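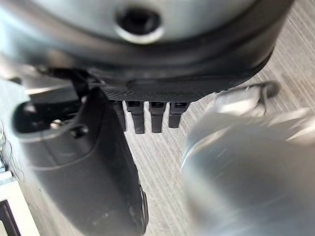 How long does a new rental listing stay in Draft before it can be published?
A listing stays in Draft until every required field on the Unit, Terms and Contacts tabs is filled in. There is no minimum waiting time.

4.2 Creating a listing for a rental unit

This section applies to Zedetti Listing Desk accounts with the Agent or Office Manager role. Assistants can save drafts but cannot publish them.

Before you start, have the signed listing agreement, the unit's floor area and the building's parking rules at hand.

1. Sign in and open Listings > New > Rental.

2. Enter the building name exactly as it appears in the building register. If the building is already on file, pick it from the drop-down list. Typing a second version of the same name (for example, "Hedwood" and "Hedwood Bldg") creates a duplicate record that only the office manager can merge.

3. Enter the unit number in its own field. Do not add it to the street address.

4. Fill in bedrooms, bathrooms and floor area. A den without a window is entered under Other Rooms.

5. Set the monthly rent and the deposit. Leave out commas and currency signs.

6. Select the lease term. The default is 6 months. Terms shorter than this need an office manager's approval before the Publish button becomes active.

7. Set the notice period in days. The default is 60.

Caution: Changing the notice period after publication sends an e-mail to every person who has booked a viewing. The message cannot be recalled.

8. On the Contacts tab, assign a listing agent and a backup agent. The same person cannot hold both positions.

9. Click Check Listing. Missing fields are marked in red. Correct them and click Check Listing again.

10. Click Publish. The listing appears on the public site at the next refresh, which runs at 6 a.m. and 2 p.m.

Note: Listings in the Owino and Nondudon districts also need a zoning code. If the code is missing, the listing passes the check but is held at the refresh with error 2073. Add the code on the Unit tab and publish again.

4.2.1 Editing a published listing

Open the listing and click Edit. The public version stays online while you work – it is replaced only when you click Publish Changes. If two people edit the same listing, the first to publish keeps the record and the second receives a conflict message.

Building register corrections: Esther Nyaga
Account roles and approvals: Jeptoo Mwaipopo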